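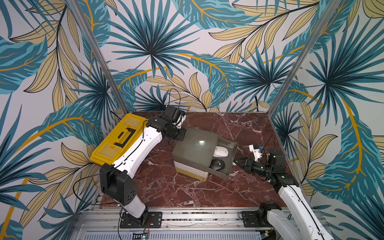 Old concert and arena tickets fade faster than most people expect, and the place where you keep them decides very much how they will look in ten years. In our house they lived for a long time in a kitchen drawer, together with batteries and rubber bands. Now the best ones are in frames in the hallway, and the others are in a box. Before you buy a frame, think about what will be behind it. On a wallpaper with big teal palm fronds and long yellow leaves, a small ticket gets lost, so give it a wide plain mat and a simple dark frame. On a white wall you can do what you like.

November
By the Idholm home page editor

First, find out what kind of ticket you have. Many tickets from arenas are printed on thermal paper, the same kind as a cash register receipt. Scratch the edge of the back lightly with your fingernail, then the edge of the front. If a gray line appears, it is thermal. Such a ticket must never go in a laminating machine. The heat turns the whole paper black in a few seconds, and you cannot bring it back. I lost my ticket from the Muvum Hall this way, row and seat number and all.

Make a copy before you do anything else. Scan both sides, and save the file under the name of the hall and the seat, for example "Muvum 1131". A phone photo is also good enough if you stand near a window and turn off the flash.

To flatten a folded ticket, put it between 2 sheets of clean white paper and lay a heavy book on top. Leave it for 3 days. Do not use an iron, not even on the lowest setting. For a ticket that is very curled, I leave it a week and change the paper once.

Tape is the next enemy. If the ticket was taped in an album, do not pull. Cut around the tape and leave it where it is. Sticky marks on a plastic wristband or a hard pass come off with a little cooking oil on a cotton pad, then dish soap and water. Keep the oil away from paper, please. It leaves a spot you will always see.

For framing, use photo corners and no glue. The ticket should not touch the glass, and a mat takes care of this. Hang the frame where the sun does not come directly. Our first one was across from the balcony door, and after one summer the red letters were pink. If you want the original to stay as new, frame the scan and put the real ticket in the box.

The box can be a shoe box, but line it with acid-free paper. Put each ticket in its own sleeve. Polypropylene or polyester sleeves are fine, but soft vinyl ones can pull the ink off, and you should not use them for tickets. Keep the box in a bedroom closet. The basement is too damp and the attic is too hot. One of those small bags of drying powder that come with new shoes can go in the corner.

I have 30 tickets in one box and they stand upright, with a card between the years. Foam fingers, paper cups and programs need another box, a bigger one, and the cups must be washed and fully dry before they go in. Lanyards can be washed by hand in cool water. Take the metal hook off first if it opens.

Related tips
How to wash a team scarf without losing the shape
Getting mustard out of a jersey
Rolling and storing large posters
Cleaning a clear stadium bag
Drying wet shoes after an outdoor show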